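4.2 Budgeting for the second arm

Most published accounts of tabletop manipulation give the price of the arms and stop there, in the way that a recipe for roast chicken might list the chicken. Our purchase plan began in the same spirit. The first version, drawn up in March, had one line for robots, one line for computers, and a line marked "other" into which we put 3,000 dollars and a great deal of hope.

The question for the Sitport lab was whether the snack-serving task needed 2 arms at all. A single arm can pick up a packet and put it on a tray. It can do so all day, and it costs half as much. What it can't do is steady a container while something is taken out of it, and the task list agreed with Derneck contained several items of that kind. We therefore priced both setups over a planning period of 13 months, with support included, and asked each group to say which tasks it would give up to save the difference. No group would give up any of its own tasks. Each was generous with the others'.

The two-arm setup was chosen. Figure 3 shows the station as it is used for the tray task, with the goods set out on the table and in their holders. In planning terms the arms are the easy part, as they arrive with a quotation and a part number. Racks, baskets, trays and display stands arrive from whichever store is open, and the groceries have to be budgeted twice, once as test objects and once as temptation.

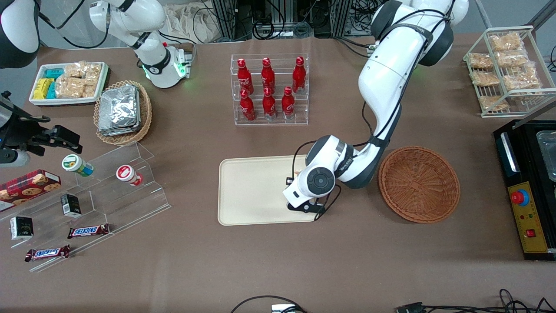
Figure 3. The two-arm station with snack packets, bottles and serving containers. The gripper near the center is over the empty serving tray; the controls, with the red emergency stop, are at the right.

Jytte Hallgrímsson objected, on reading a draft of this section, that we had treated the props as a joke and the arms as an investment, when the arms would hold some resale value and the props would hold none. She would have put consumables first, given them their own line, and made the robots argue for what was left.

We think she is right about the line and have added it. On the order of the argument we differ, mainly for reasons of cowardice: funders like to see robots near the top of the page. The revised plan, kept in Clerkeo under the project name Moon, now separates fixtures from consumables and lists cables as a category of their own. Spare gripper fingers sit with the consumables – an admission we would have resisted a year ago. Table 2 gives the revised headings, and the support contract is discussed in Section 4.3.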